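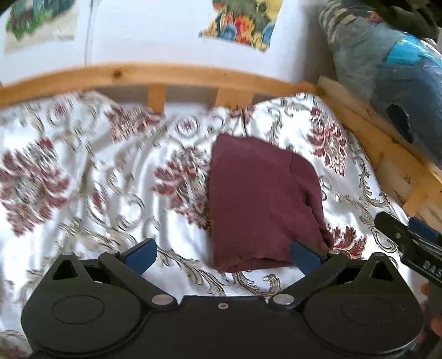
Shirt folding on the floral bedspread, with the right pad up against the corner of the bundle.

How to Fix a Hand-Held Gripper That Closes Crooked

If you collect folding demos with a pair of hand-held grippers, sooner or later one of them is going to start closing crooked. Mine did it in May, in the middle of a long run of T-shirts, and I blamed everything except the gripper. I blamed the shirts. I blamed my wrist. I blamed the bedspread for being slippery (it's satiny, so I felt pretty good about that theory for a whole afternoon).

What was really going on was a loose pivot screw at the base of one linkage arm. The arm had enough wobble that its finger got to the fabric a hair after the other one, so every pinch dragged the cloth sideways before it caught. On a towel you'd never notice. On a thin knit you get a wrinkle at the hem every single time, and then the policy learns the wrinkle. Ask me how I know!

How to tell if this is your problem

Take the gripper off the job and squeeze it slowly with nothing between the pads. Watch where they meet. They should meet in the middle, every time. If the meeting point wanders when you tilt your hand left and right, you've got play somewhere. Now hold one arm near the pad and wiggle it gently front to back, then do the same with the other. The bad one is usually obvious once you've felt them one after the other.

Check your data too. I log everything in Evidance, and when I plotted the jaw opening at first contact there was a clear spot where it started to drift. I had 3280 demos in the set and only kept 2882 of them. That hurt, but I'd already tried training on the whole pile, and the arm kept pinching next to the shirt and then folding air.

What you need

A small screwdriver that fits your pivot screws properly
Medium-strength threadlocker, the kind you can undo with hand tools
Rubbing alcohol and a few cotton swabs
A paint pen
A tray with a lip, so the screws stay put

Fixing it

Unplug the gripper first, or pull the battery if yours has one. Mine has no motor in it, so I got lazy about this, and then I shorted the encoder cable with the screwdriver. Greer Farquharson had to mail me a new one from the Stedwood workshop and was very nice about it.

1. Prop the gripper so the arms point up and the body is resting flat. Don't hold it in your lap.

2. Back out the screw on the loose side and put it in the tray. Support the arm with your other hand while you do it, and keep your fingertips out from between the arm and the body. If the linkage is sprung, it will snap over, and it hurts a lot more than you'd think a gadget that size could manage. I had a purple thumbnail for weeks.

3. Look at the hole. If it's still round, great, keep going. If it's gone oval, stop and replace the arm. You can tighten a screw in an oval hole as hard as you like and the wobble will be back by dinner.

4. Clean the threads with alcohol and let them dry completely.

5. Put a tiny drop of threadlocker on the last couple of threads. Tiny! Check that it's safe on your particular plastic before you open the bottle, as some kinds crack it. If you're not sure, use a nylon-insert nut instead and skip the glue.

6. Run the screw in until the wobble disappears, then ease it back just enough that the arm swings freely. Too tight is its own fault: the arm sticks, and the jaw reading lags behind your hand.

7. Do the other side, even if it feels fine. Two arms with different friction will pull the pads off center all over again.

8. Once it's cured (follow the bottle), draw a line with the paint pen across the screw head and onto the arm. If the line ever breaks, the screw has turned.

Before you record again

Recalibrate the jaw zero. Please don't skip this one. I did, and lost another morning. Close the pads fully, zero it, open all the way, save. On the Perkent recorder app the zero is buried under the device menu, and it doesn't save unless you back out of the screen.

Then do six throwaway folds with a thin shirt and look at the hem after each pinch. Mercedes Cabrera, who trains on my data, asked me to send her those throwaways along with the real ones so she can compare contact timing, and she's already caught a second gripper going the same way.

I check the paint lines when I sit down and again after lunch. If one has moved, I stop recording, write down the last demo number, and go get the screwdriver.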